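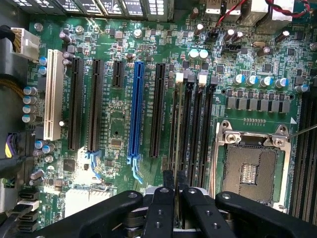
Keeping Old Desktops in Use: A Survey of Households in Drurkirow

Introduction

Our group wanted to find out why people stop using a desktop computer and what they do with it afterward. We chose Drurkirow because it has one repair shop, Jendell, and one drop-off point for electronics, run by Liem.

Method

We left paper forms at the library and the Jendell counter for 14 days in April. The form had 5 questions and took a few minutes to fill in. We got 181 forms back. Forms with no answer to the question on age of the computer were kept, but we left them out of the part on age.

Results

The most common reason for giving up a desktop was that it had become slow. Broken parts came second. Many people wrote that they had never asked what a repair would cost. Of the forms returned, 70 said the old computer was still in the house, usually in a closet or garage – we had expected most of them to have gone to Liem.

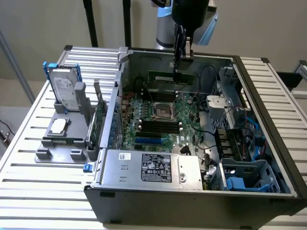 Memory was the upgrade people knew least about. Several wrote that they thought it was soldered in place or that the whole computer had to be replaced. In a tower like the one shown, on its side with the side panel off, the four black memory slots are in a bank just below the CPU socket, and the memory itself is a separate green module. We think a short sheet with a drawing of these parts would help, and the Trusasari adult class has agreed to hand one out next term.

Problems

People who visit a repair shop are more likely to care about repair, so our sample leans that way. The question on cost was also badly worded. Some gave the price of the computer and others gave the price of the last repair, and we could not use those answers.

Next steps

We plan to rewrite the cost question and leave forms at the Liem drop-off point as well.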